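About us

Hollatside is a small research group working on how robot arms learn to pick up and place things. We started with 6 people in a shared office above a print shop, and we still have the office. Most of our work is done in simulation, and we publish the code along with the results.

What we work on

Our main project is called Wisent. It is a method for teaching a gripper when to close. Many learned controllers get the arm to the right place and then shut the fingers too early, so that one finger touches first and pushes the object over. Wisent splits the job in two. One part of the controller moves the arm, and a second, much smaller part looks only at the view from the wrist and decides whether to close, wait or back off.

We train the second part on plain coloured blocks in a simulator we wrote ourselves, Nirnard. Surfaces have no texture and the lighting is soft. We change block size, colour and starting angle between runs, and leave everything else alone.

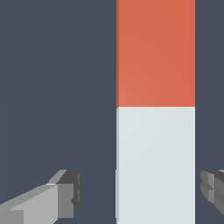
The training set for the current version has 2171 grasps. Each one is stored with the wrist view, the finger positions and a mark for whether the block stayed upright. A full training run takes about 20 hours on one desktop machine.

What we have found

Keeping the closing decision separate gave fewer knocked blocks than a single controller trained on the same data. The gain was largest for tall, narrow blocks and small for cubes. Adding more colours helped up to a point, and after 10 we saw no further change. We have not yet shown that the method holds up on soft or shiny objects, and the results pages say so.

Who we work with

Aksoy, a maker of packing equipment, pays for part of the Wisent work and lets us test on its arms twice a year. It sees our results when everyone else does.

Working here

We take on students for projects in October. You should be able to write code and keep a clear log of what you tried. Past project reports are on the downloads page.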